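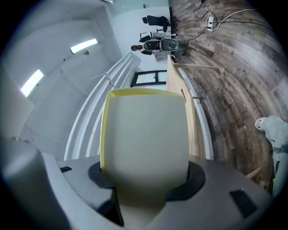
4. Overhead light and how people live with it

4.1 Why we kept coming back to the ceiling

When we first drew up the interview guide, lighting took up a single question near the end, tucked in between noise and the temperature of the room. We had expected to spend most of our time on desks and chairs, which is what the earlier work on shared workrooms had led us to think people cared about. Our participants had other ideas! Again and again, long before we reached the lighting question, somebody would glance upward and begin telling us about the panel over their desk, and very often that was the longest and liveliest part of the whole conversation.

The ceilings they were talking about are familiar enough that most readers will be able to picture one without help. Figure 2 gives an ordinary case: bright rectangular fluorescent panels on a white ceiling, with a small dark round fixture between two of them. Light of this sort has been the default in offices, classrooms and clinics for a very long time, and it has a good deal going for it. It spreads well and it asks nothing of the person sitting underneath. What it does not usually offer is much say in the matter, and having a say was what our participants most wanted to talk about.

4.2 The three sites

The interviews were carried out in the Siddiqui Building, at the Pandley reading rooms, and in the back offices of Trustport, a mid-sized insurance firm in Rallach. We spoke with 80 people in all. Some had been at the same desk for the better part of their working lives, and a handful were new enough that they were still learning where the good cups were kept. We tried to speak with each person at or near their usual place, so that they could point to things and so that we could get a feel for the room ourselves. This made for slower interviews than we had planned, but we would do it the same way again.

All three sites used fluorescent ceiling panels at the time of the study, switched in banks from beside the door. The design target at each was 500 lux at desk height, and the building managers were kind enough to share their own maintenance readings with us. We did not set out to check those readings, and the reader should take them in that spirit. Our interest was in how the light was felt and talked about, and a room can meet its target perfectly well while the person in the corner goes home every evening with sore eyes.

4.3 What people did about it

Very few of the people we met had ever made a formal complaint. They had made small arrangements instead, and some of these were really quite ingenious. At Trustport, several desks had been nudged a little way along the wall, so that the nearest panel fell behind the sitter's shoulder and its reflection slid off the monitor. In the Pandley reading rooms a number of regular visitors wore caps indoors (one man told us that he had a separate cap for the purpose and left it in his locker). Others had brought in lamps from home, and these lamps turned out to matter to their owners far more than we would have guessed.

One participant in the Siddiqui Building put it like this: "The big light is everyone's. The lamp is mine, so I turn it on first and then I feel like I've arrived." She kept the lamp on all day, even in bright weather, and she freely admitted that it added hardly anything to the light on her papers. A colleague two rooms along did much the same. We heard versions of this at every site, and we have come to think of the desk lamp as doing social work as well as visual work. It tells other people that the desk is occupied, and it tells its owner that a small part of the room will behave as asked.

Arrangements of this kind were easier for some than for others. People with fixed desks could move things around and leave them moved. Those who shared a desk had to start over each morning, and most had given up after a few weeks. The newest staff seldom touched anything at all. They told us they had not been sure it was allowed, and when we asked who might have told them, they were not sure of that either.

4.4 The switch by the door

The wall switch deserves a few words of its own. On paper it gave everyone in the room the same control over the panels. In practice it belonged to whoever came in first. That person turned on every bank, out of habit or out of courtesy to the people still to come, and after that the switches were left alone until evening. Participants who would have liked the bank above them turned off described the walk to the door as surprisingly hard. It meant standing up in front of everybody and changing the room for them, and even people who sat among close friends told us that they would sooner put up with a headache.

There were exceptions. In one room at Trustport the window bank was left off from spring through fall, by an agreement that no one could date. New arrivals were told about it along with the door code. The same room went back to full lighting each January, when the mornings were dark, and this seemed to happen without any discussion. We were very taken with this room, and we asked the people in it how the agreement had come about. The answers did not match, and we have left them that way in the transcripts.

4.5 Limits of these accounts

Some caution is needed in reading what we have set down above. People who feel strongly about lighting may well have been more willing to give up an hour to talk about it, and we have no good way of knowing how their quieter neighbors felt. All three sites lie within a short drive of one another and share the same long winters, which surely colors how people there think about lamps. Bevan Henare, who read the Pandley transcripts separately, also felt that we had made too little of the people who liked their panels. He is quite right that they were there. They spoke warmly of being able to read small print anywhere in the room, and of never having to think about the light at all. We take up their interviews in Section 5, together with the diary entries.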